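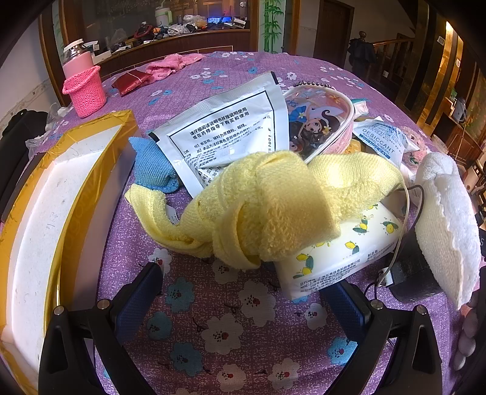 Gristbridge Tasting Room and Barrel Store
Opening-Season Walkthrough Checklist, with Comments
Last revised Mar 2, 2025

Welcome back, everybody. This is the same list we used in November, with the comments brought up to date and a few items moved so that you can do the whole building in one loop without crossing the yard twice. Please mark each item OK, FIX or ASK. If you aren't sure between FIX and ASK, go with ASK and write a line about what you saw. A line in plain words is worth a great deal to whoever comes along behind you.

BARREL STORE

1. Main door opens fully and closes on its own latch. – OK
The latch was sticky all winter and has been cleaned and oiled. Give it a firm pull anyway, and please don't go back to propping it with a stave, however handy the staves are.

2. Ventilation fans running, louvers clear of leaves and nests. – OK
Let them run a good while before you start work in the back bays. A barrel store smells wonderful, and we all love it, but that lovely smell is alcohol vapor, and we want the air moving.

3. Vapor alarm tested at the panel and at the far sensor. – FIX
Panel test fine. The far sensor was slow to answer, so it's on the list for the Covex service visit. Until that's done, use the handheld meter before going past the second bay, and write your reading on the clipboard by the door.

4. Racks level, chocks tight, no barrel sitting proud of its row. – FIX
Two chocks missing on the bottom row, nearest the drain. Nothing has shifted as far as I can tell, but that row is roped off and should stay roped off until the new chocks are in. Barrel 237 is in that row, and I know several of you are eager to draw a sample from it (so am I!). It has waited this long and can wait a bit longer.

5. No weeping at heads, bungs or stave joints. – OK
One old damp patch under the sherry casks, dry to the touch and no bigger than last time. Keep an eye on it, please.

6. Floor drain closed, spill kit full, shovel on its hook. – ASK
Spill kit is full. The shovel is not on its hook. If it went home with somebody to deal with snow, no hard feelings, just bring it along next time you're in.

BLENDING ROOM

7. Blending tank, 800 liters: lid seal, ladder and grounding clamp. – OK
Clamp bites nicely on bare metal. Remember it goes on before the hose does, every single time, even for a little transfer at the end of a long afternoon when you've already got your coat on.

8. Transfer hoses free of cracks, caps on both ends. – FIX
The short hose has a soft spot near the coupling. I've tagged it and hung it on the wall. Please leave the tag alone, and use the long one, which is a nuisance to drain but perfectly sound.

9. Nieminen pump: guard fitted, cord whole, stop button works. – OK
It has always been a noisy machine and it's still a noisy machine. Ear protection is in the drawer underneath, along with the spare gasket.

10. Sample bottles labeled with cask, date and strength. – ASK
Four bottles on the high shelf have no labels at all. If they're yours, claim them. Unlabeled samples don't get tasted and don't get poured back into anything, no matter how sure you feel about the color.

TASTING ROOM

11. Exits clear, signs lit, both doors unlocked from inside. – OK
The bench by the side door had crept over again. I've moved it back and put tape on the floor to show where it lives.

12. Fire extinguishers charged, tags in date. – OK
All good, and the one behind the bar is finally on a proper bracket.

13. Nosing glasses checked for chips against the light. – OK
Run a finger near the rim but not along it. Anything doubtful goes straight in the glass bin – I know they're pretty, and I know the old Mornthorpe ones can't be replaced, but a chipped glass is a chipped glass.

14. Water pitchers and spittoons washed, one of each within reach of every seat. – OK
Guests are much more willing to use a spittoon they don't have to ask for. Plain crackers out as well, and the allergen card for the chocolate pairing beside the plate.

15. Pour measures in place at the bar. – OK
We pour small and we pour slowly. If a guest is driving, offer the take-home vial early and kindly, before the first glass, so it never feels like a scolding later on.

STILL OPEN

Item 3, far sensor: waiting on Covex.
Item 4, chocks: ordered through the cooperage at Mornthorpe.
Item 6, shovel: see above.
Item 8, short hose: replacement to be cut to length when the new couplings arrive.
Item 10, bottles: I'll empty them into the waste drum at the next walkthrough if they're still without names.

When you finish, sign the bottom of the sheet and leave it in the green folder in the office, and do take a cup of coffee while you're in there.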